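Tidying the cupboard under the stairs (and keeping it that way)

Posted 10/10/19

I've lived in this house long enough to have emptied the under-stairs cupboard more times than I care to admit, and every single January I swear it's the last. This year I did it in the autumn instead, with the radio on and a pot of tea, and it went so much better that I thought I'd write down what I did.

Start at the back

I know, everybody starts at the door! But the stuff by the door is the stuff you use. Crawl in, drag out whatever is wedged under the bottom stair and deal with that first. I found a paddling pool with a hole in it, one walking boot and a box from our last move still marked with the old house number, 174. Out it all went, apart from the boot — I'm still hopeful.

Give the floor a proper going over while it's bare. Warm water, a squirt of washing-up liquid and a drop of white vinegar does mine nicely. Leave the door open overnight before you put anything back.

Open bins beat lidded boxes

I used to buy the big stacking boxes with clip lids. They look lovely for a week, then you can't be bothered to unstack three of them to get at the shoe polish, so it ends up on the floor. Open bins are much better, pushed up side by side so nothing slides down the gaps. Go for different colours if you can. My sister-in-law Ursina Riedl has hers in black for shoe things and yellow for cleaning cloths, and even the children put things back (mostly).
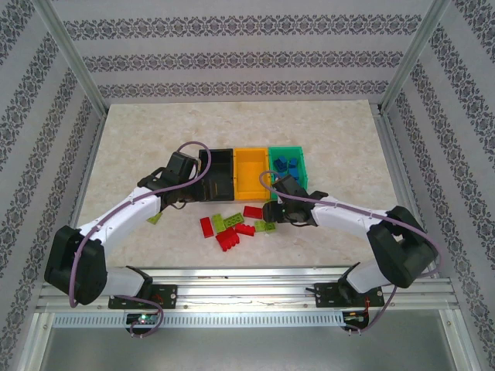

Measure the slope first

My mistake last time! The ceiling comes down at an angle, so a bin that fits at the front won't slide to the back. Mine is only 53 cm high at the point where the hoover lives. Cut a bit of cardboard to the height of your bin and push it along the floor until it catches, then mark the spot with masking tape.

Getting scuffs off black plastic

Dark bins show every scratch and pale streak. Wash them first, then rub a tiny bit of baby oil in with an old sock and buff it off again. It won't fill a deep scratch but the light ones fade a good deal. Don't do the outside bottom or it'll skate about on a hard floor. For sticky label marks I use Zodoner paste, and Verena Pichler from my sewing group swears by plain cooking oil left on for ten minutes.

While you're at it, look at the sides before you buy. I like a bin with a ledge sticking out that you can get your fingers under, and I don't mind a little hole or two in the wall, handy for threading a luggage label through.
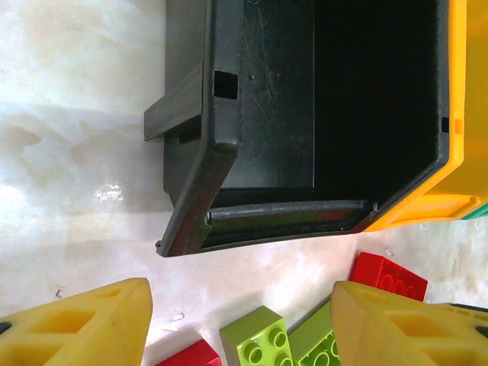

Black bin with a side ledge, and a few toy bricks next to it.

Stray toys

Bricks get everywhere, don't they? Ours go in a net bag on a hook inside the cupboard door, and the whole bag can be swished in a sink of warm soapy water and hung up to drip. Hang the hook low enough for small people to reach.

Next job is the airing cupboard, once I've worked out where all the single pillowcases came from.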